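Does a gong bath help people sleep?
Project report by Unai Aranda. Tutor: Severino Villalobos

The Traramell studio says its gong sessions "retune" the body. I went in doubtful and came out much the same.
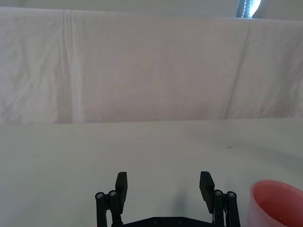

In June I asked 19 people at one session to keep a sleep diary for a week. Most said they felt calmer. Lying on a mat for 50 minutes would probably do that with no gong at all.
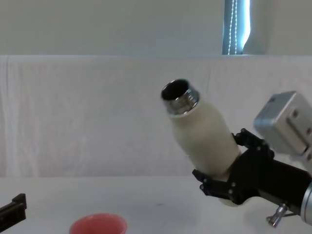
I had no comparison group, which Cayetano Ortuño pointed out too late. Two diaries came back blank.

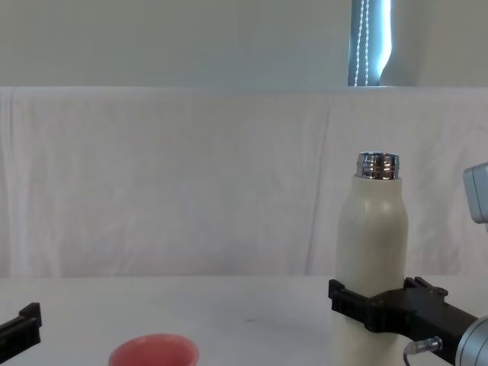 The teacher blamed poor sleep on "blocked energy" but couldn't tell me how she would measure it. Next time I would run a silent session as well and compare the diaries.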